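We use cookies to remember your preferences. By continuing to read you accept this. Accept / Settings

Washing the yellow cover, with measurements

Tue 10 August
Posted by Akua Baidoo

The shrinkage question came up again, so I am writing down what I do with printed covers and fillings. The method has not changed since February, apart from the detergent.

Printed fabric goes in inside out, zip closed, at the lowest setting the machine offers. I stopped using the Pellon powder after it left residue in the seams. Cadent liquid at half dose rinses clean. Spin speed matters more than temperature here -- a fast spin sets creases across the print, and ironing them out from the front dulls the color.

The filling is weighed before and after an airing. The last one read 86 ounces going out and two ounces less coming back in, which I put down to moisture. If the weight is still dropping at the second reading, it stays out another day.

Refitting is where most of the time goes. I push the far corners home first, then work the sides down evenly and leave the open end for last. Yellow shows every fold, and a pattern with orange and white in it makes a twisted seam hard to spot until the zip refuses to close.

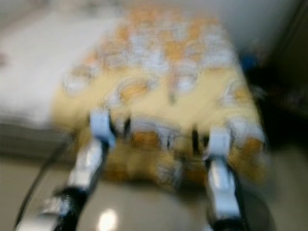
Tin-yau Ng maintains that the cover should be cut smaller than the filling in both directions, by as much as four percent, and that anything sewn to the exact size will go slack within a season. My own covers are sewn to size. After 17 washes the oldest has lost enough length to make the point moot, though the width has barely moved.

For storage I use the Flesari bags, unsealed. Vacuum bags save shelf space, but the filling comes back with hard spots that need an afternoon of kneading.

Next job is the zip on the gray one. The slider is worn and the tape is fine -- I will replace the slider only.

3 comments

Odile: Does the half dose work in hard water? Mine comes out stiff.

Akua Baidoo: Add a second rinse before you add more detergent.

pk_sews: Dankwa sliders fit most coil zips, check the number on the back of the old one.

Get new posts by email. Unsubscribe at any time.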